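# 피부는 어떻게 다시 붙을까

대상: 초등학교 5~6학년

피부는 몸의 가장 바깥을 덮는 기관이다. 어른의 피부를 모두 펼치면 넓이가 약 1.5~2제곱미터이다. 피부는 물이 빠져나가는 것을 막고, 세균이 들어오는 것을 막고, 체온을 조절한다.

## 피부의 층

피부는 바깥에서부터 표피, 진피, 피부밑 조직으로 나뉜다.

- **표피**: 가장 얇은 층이다. 혈관이 없다. 그래서 표피만 살짝 벗겨지면 피가 나지 않는다.
- **진피**: 혈관과 신경, 땀샘이 있다. 콜라겐이라는 질긴 단백질 섬유가 그물처럼 얽혀 있다.
- **피부밑 조직**: 지방이 많다. 충격을 줄이고 열을 지킨다.

종이에 손을 베었을 때 피가 났다면 상처가 진피까지 닿은 것이다.

## 상처가 낫는 순서

### 1. 피가 멈춘다

혈관이 끊어지면 혈관 벽의 근육이 오그라들어 구멍이 좁아진다. 혈액 속의 혈소판이 끊어진 자리에 모여 서로 달라붙는다. 이어서 피브린이라는 실 모양의 단백질이 생기고, 여기에 적혈구가 걸려 덩어리가 된다. 이 덩어리가 마르면 딱지가 된다. 작은 상처에서는 보통 10분 안에 피가 멈춘다.

### 2. 청소를 한다

상처 둘레가 붉어지고 붓는다. 이것을 염증이라고 한다. 혈관이 넓어지면서 백혈구가 상처로 나온다. 백혈구는 세균과 죽은 세포를 먹어 치운다. 이 단계는 대개 며칠 동안 이어진다.

### 3. 빈 곳을 채운다

섬유모세포가 콜라겐을 만들기 시작한다. 새 혈관도 자란다. 표피 세포는 상처 가장자리에서 가운데로 조금씩 옮겨 간다. 딱지를 억지로 떼면 그 아래에서 이동하던 세포까지 함께 떨어질 수 있다.

### 4. 단단해진다

처음에 만들어진 콜라겐은 약하다. 몸은 이것을 더 튼튼한 콜라겐으로 바꾸고 섬유를 다시 배열한다. 몇 달에서 1년 넘게 걸리기도 한다. 흉터의 붉은색이 천천히 옅어지는 것도 이 기간이다.

## 꿰매는 까닭

상처의 두 가장자리가 가까우면 세포가 이동할 거리가 짧다. 벌어진 상처를 실로 당겨 붙이면 채워야 할 빈 곳이 줄어들고, 흉터도 대개 좁아진다.
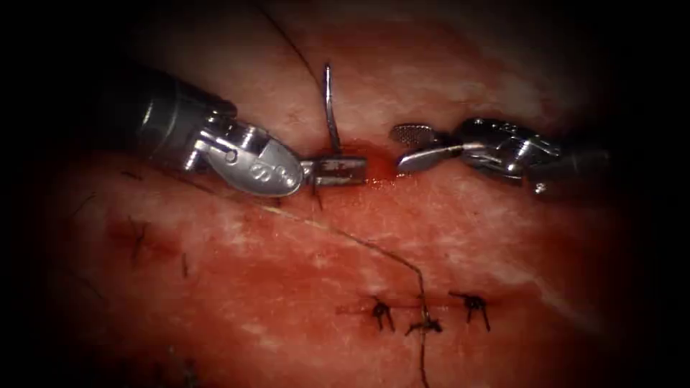
꿰매는 실에는 두 종류가 있다. 녹는 실은 몸속에서 천천히 분해되므로 뽑지 않아도 된다. 녹지 않는 실은 상처가 어느 정도 붙은 다음 의료진이 뽑는다. 얼굴은 혈액이 많이 흘러 빨리 낫는 편이어서 실을 일찍 뽑고, 무릎처럼 자주 굽히는 곳은 10일 넘게 두기도 한다.

## 낱말 풀이

**혈소판**: 피를 굳게 하는 작은 혈액 성분.

**콜라겐**: 피부와 뼈, 힘줄에 많은 단백질.

**흉터**: 상처가 나은 자리에 남는 조직. 땀샘과 털이 없는 경우가 많다.

깊은 상처, 10분 넘게 눌러도 피가 멎지 않는 상처, 동물에게 물린 상처는 바로 어른에게 알리고 병원에서 치료를 받아야 한다.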